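The housekeeping coordinator at Ketholm has held the position for 14 years. Her office looks after 164 furnished apartments, and between them these contain 1,006 waste bins of various sizes. She agreed to speak with the residents' bulletin about a subject that fills more of her correspondence than heating or keys: the lining of bins.

"People assume it is a small matter," she said. "Then they move in, and within a week they write to us about a bag that has slipped."

The residence supplies two kinds of liner. The heavier one, ordered from Sterau, is intended for the shared kitchens. The lighter one, sold under the name Temero, is left in each apartment at the start of a lease. The coordinator prefers the lighter film for rooms, although she acknowledged that it has its critics.

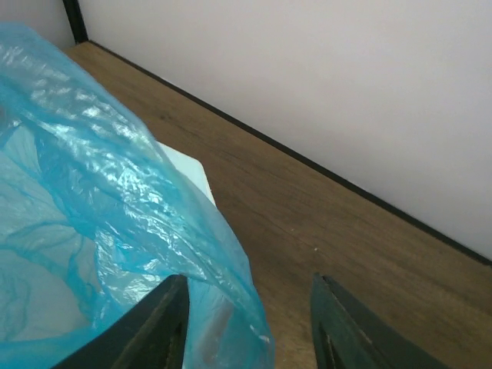 Thin film requires some patience, in her view. It clings to itself when it leaves the roll, and the two layers at the mouth have to be rubbed apart before the bag will open. She advises new residents to do this standing up, with the bag held away from the body, and to shake it once. A light blue bag that still lies in creases over a white corner, she said, has not yet been fitted, whatever the resident may believe. "It has been placed. Fitting is when the film reaches the floor of the bin and the rim holds it."

Her own method has changed little over the years. The bag is opened fully and lowered by hand until the base touches the bottom. The corners are pressed outward with the fingertips, and only then is the surplus turned down over the rim. She recommends a fold as wide as a hand. A shorter fold slides inward as soon as anything heavy is dropped in.

Asked about square bins, which replaced the round ones in most apartments last December, she conceded that the change had produced complaints. A round liner mouth does not sit naturally on four corners. One side is always tight and the opposite side always has too much.

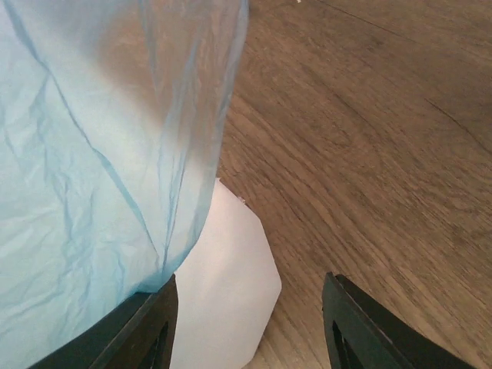 "We tell residents to take the excess at one corner, twist it, and tuck it under the fold," she said. "Some of them tie a knot instead. I have no objection to a knot, but whoever empties the bin then has to undo it."

She was firmer on the question of size. The office issued 2,692 liners in the last accounting year, and she believes that a good share of them were too large for the bins they went into. An oversized bag hangs down the outside and catches on shoes. It also tempts people to fill it beyond the rim, and the side may tear when it is lifted out.

The coordinator also spoke about floors. The wood-look surfaces in the apartments show every crumb, and the place where crumbs gather is beside the bin. Her staff are instructed to move the bin before sweeping – a step she finds is often skipped at home – and to wipe the outside walls with a damp cloth from a pack of Lã, paying attention to the bottom edge. 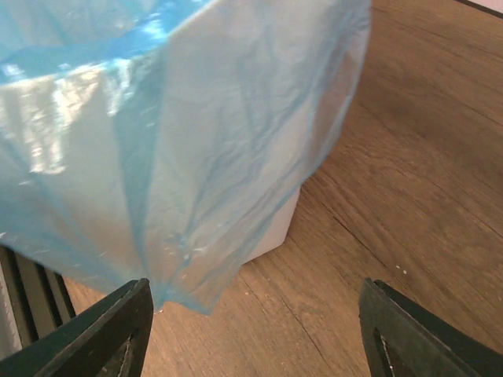 On the matter of spare liners, opinion in her own office is divided. Several colleagues keep a few folded flat underneath the bag in use, so that a replacement is ready when the full one comes out. She does not follow the practice herself. Small leaks are common, and the spares are the first things to be soiled. She keeps the roll in a drawer near the sink and considers the short walk acceptable.

The bulletin asked whether residents might be allowed to go without liners for paper waste. She replied that this was already permitted and had been for some time, provided the bin is rinsed at the end of the month. Very few residents have taken up the option.

"They like the bag," she said. "I cannot argue with that. I would only ask them to open it properly."

Replacement rolls may be collected from the housekeeping office on the ground floor. Residents of the square-bin apartments should ask for the smaller size.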